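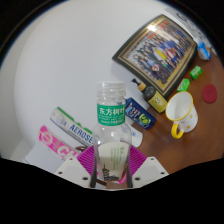
The bottle room behind the Chuensuk grocery had its year-end walk-through on Wednesday, December 18, 2019, and I'm delighted to say it's in the best shape I've seen since I took over the inspections. This sheet covers the room itself, the sorting table, the Plustix baler, storage and the back door, in the order I walk it. I've kept the comments long on purpose (the short ones last time left everyone guessing, me included!). One thing to settle before we start, as it comes up at the table every day: a clear drink bottle with a clear screw cap and a paper or film wrap, such as the one with the green label under the neck that says 东方树叶 in white, belongs in the clear stream. The color of the label doesn't matter. Only the color of the plastic does, and I found several perfectly good clear bottles in the green bin.

Inspected by: Usa Phromma
Areas not checked this time: upstairs office, delivery van
Key: OK / FIX / WATCH

SECTION A. FLOOR AND WALKWAYS

A1. Walkway from front door to sorting table clear
OK
Clear the whole way, and wide enough for the hand cart with the big sacks on it. The yellow tape has been redone and looks terrific. Whoever did the corner by the sink, that's lovely work.

A2. Floor dry and not sticky
WATCH
Dry by the door, tacky under the table. It's sugar from bottles that come in with a mouthful left in them. Hot water and the stiff brush will shift it, but it has to be done at closing and not the next morning, when it's set like varnish. Please don't use the floral cleaner. It leaves the tiles slick.

A3. Loose caps picked up
FIX
I stepped on one near the baler and went sliding. A cap on a smooth floor is as good as a roller skate. There's a dustpan on the hook now, and I'd like it used at lunch as well as at closing.

A4. Drain cover seated
OK
Flush with the tiles, no wobble.

SECTION B. SORTING TABLE

B1. Table steady, legs locked
OK
I leaned on every corner. The new feet have made a huge difference.

B2. Gloves available in all sizes
FIX
Plenty of large, hardly any small. Small hands in large gloves can't feel a sharp edge and can't grip a cap either. I've asked the store to order small and medium.

B3. Sharps tin in reach, lid closing
OK
Lid closes with a good firm click. Tin was nearly empty, and I hope it stays that way. Reminder for newer people: if a bottle rattles and you can't see why, put it aside and call someone over. Don't tip it out into your hand.

B4. Bottles emptied before sorting
WATCH
Much better than in June. Most of what I picked up was drained properly. A bottle can look empty and still hold a spoonful in the base, so turn it over the sink before it goes in the bin. Two seconds, and it saves the floor (see A2).

B5. Bin signs readable and facing the right way
FIX
The sign for green plastic has faded so badly that it could pass for the clear one, and I'm sure that explains the mix-up I mentioned at the top. I'll print a new set with bigger letters. Could we have them in Thai and Chinese too? Half our customers would thank us, and I'm happy to do the Thai myself.

B6. Lighting over table
OK
Bright and even. I could read the tiny print on every label I tried without my glasses, and I tried a lot of them because I got interested.

SECTION C. BALER

C1. Guard closes fully, machine will not start with guard open
OK
Tested three times with the bed empty. It refused to start each time. This is the check I care about most on the whole sheet.

C2. Emergency stop works
OK
Stopped at once. The button has been wiped clean and you can see it from the sink, so thank you for moving the coat rack.

C3. Pressure seven bar or below at rest
WATCH
The needle sat right on 7. That's inside the limit, but it was lower at the last visit. Please write the reading on the card at opening every day until I'm back, even if it looks the same.

C4. Caps loosened before baling
FIX
A sealed bottle full of air pops under the press, and the cap can fly. I heard two go while I was standing there. Loosen the cap a turn, squash the bottle, tighten it again. Once you have the rhythm it's oddly satisfying!

C5. Bale weight within what two people can move
OK
The bales came in at 80 pounds on the floor scale. Please don't go heavier just to save wire.

C6. Wire ends turned in
WATCH
Fine on the newer bales. One older bale by the wall had an end sticking out at knee height. I bent it in with pliers before going on.

SECTION D. STORAGE AND FIRE

D1. Sacks kept 20 inches or more from the heater
FIX
They'd crept forward again. It's cold, the room is small and I understand, but the line on the floor is the line. I moved them back before I left. If there's no space, ring Baltidetti and ask for an early pickup. They've always been quick with us.

D2. Extinguisher in date, pin in place
OK
Tag good, pin in, gauge in the green. Nothing hung on it this time.

D3. Stack no higher than shoulder height
OK
Neat as a bookcase.

D4. Total in storage under the room limit
OK
We took in over 900 pounds for the Festico weekend and the room coped beautifully, with the overflow under the awning. I'd do it exactly the same way next year, only with more sacks open at the start.

SECTION E. BACK DOOR AND PEOPLE

E1. Back door opens from inside without a key
OK
Opens with one push. The bolt that used to catch has been filed down.

E2. First aid box stocked
WATCH
Out of finger bandages. Everything else is there, including the eyewash.

E3. New starters shown the baler stop before first shift
OK
I asked the two newest people to point to it, and both did so without stopping to think. I could have cheered.

E4. Children kept behind the counter line
OK
They love bringing the bottles in, and the low drop-off bin lets them do it from the shop side. Keep it there.

FIXES BEFORE THE NEXT WALK-THROUGH
A3, loose caps: closing shift
B2, gloves: on order, check they arrive
B5, signs: Usa
C4, loosening caps: everybody at the table
D1, sacks and heater: opening shift to check the line

If something on this sheet is unclear or you think I've got it wrong, write on the back and leave it on the clipboard. I read all of it.

Usa Phromma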